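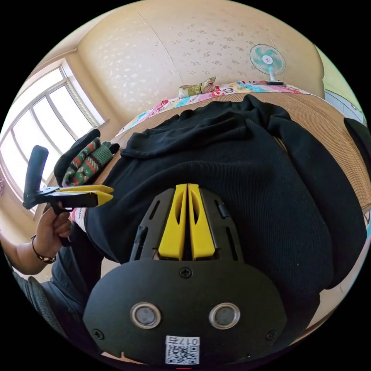 Black knits, on the bed

My aunt held that black clothes should be folded by daylight, or you would put your navy jumper away with them and go to a funeral looking wrong. So on Tuesday, at 4 in the afternoon, I began on the bed, with the bus to Astasitz not leaving until morning and the whole evening stretching out ahead of me like a long clean sheet.

It was a good bed for folding on. I had the bamboo mat over the mattress, as we always did in the warm months, and it had a dry, sweet smell that took me straight back to the flat above the Dudari bakery, where four of us slept in one room and argued over who got the side by the wall. The striped sheet came from those days too – pink, yellow, turquoise, with the monkeys grinning out of their ovals – and I had never found the heart to buy a more grown-up one.
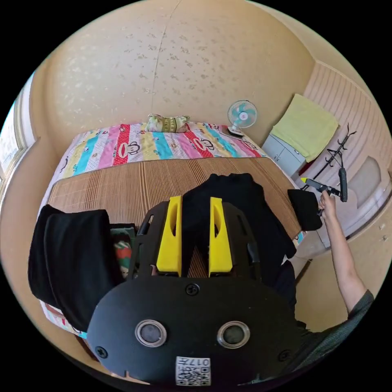 I did the sleeves first, the way she taught me, and then the body in thirds, and then I sat down and undid it all again, for no better reason than that I liked the weight of the cloth in my lap. The little fan with the turquoise blades had come from the market at Grirkico, and I had carried it home on my knees through two changes of bus. I wondered whether to take it with me. Astasitz was said to be cool, even in August, but people say all sorts of things about a town when they want you to come and live in it.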